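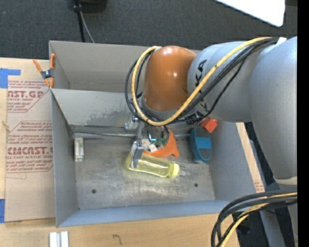

Cable dressing on the picking cell

20 May 2023

I spent most of yesterday redoing the cables on the arm, and as I had to look up half of what I did last time, I am writing it down.

The cell is a KUKA arm over two metal bins. It takes things out of one and puts them in the other, and when it has finished it does the same in reverse. We run it for Stirholm, who want to know which household items a plain two-finger gripper can manage before they spend money on anything cleverer. Bottles are the hard ones. They roll, and the clear ones confuse the depth readings.

On Thursday's replacement, so to speak, there was a fault. The gripper had started dropping its connection at random. The log had 206 dropouts since March, and Lacey Oakley went through them and found that 131 came when the last joint was turned well over to one side. That pointed at the cables. I swapped the gripper lead for the spare, ran the same moves, and the dropouts stopped. The old lead looked fine from outside, but it crackled on the meter when I bent it near the plug.

The lead had been tied too tightly at the wrist. Whoever did it (me, in March) left hardly any slack, so every big turn pulled on the same short length. The black bundle now goes round the orange joint in a wide loop, with the yellow cable on a similar route but closer in. It looks untidy. I had it neater at first, and had to cut the ties off and start again when the wrist came round and everything went tight.

What I did, in order:

Arm to the service position, drive power off, key in my pocket.
Old ties off with flush cutters. Don't use a knife near the yellow cable.
New lead laid along the arm with no ties at all.
Power on, slow speed, last three joints to both ends of their travel, watching the loop.
Power off, ties on at the two places where the cable had hardly moved.
The same slow run again, then a real pick from low down in the bin.

The low pick matters more than I thought. With the gripper right down at the floor of the bin the loop hangs differently, and my first attempt brushed the bin wall on the way in. Moving one tie back up the arm by the width of my hand fixed it.

While I was there I checked the bins. The floors are scratched and blotchy, but that doesn't bother the picking. The clamp with the orange handles is still holding the two bins together where they meet. Barrett Fitzsimmons wants it replaced with a proper bracket. I would like that too, but the clamp has not slipped so far and the bracket needs drilling.

Afterwards I left it on a run of 300 picks with no dropouts. Lacey is going to keep the log going for another fortnight. A new spare lead is on order from Fetex, and I have put a label on the old one so that it doesn't find its way back into the drawer.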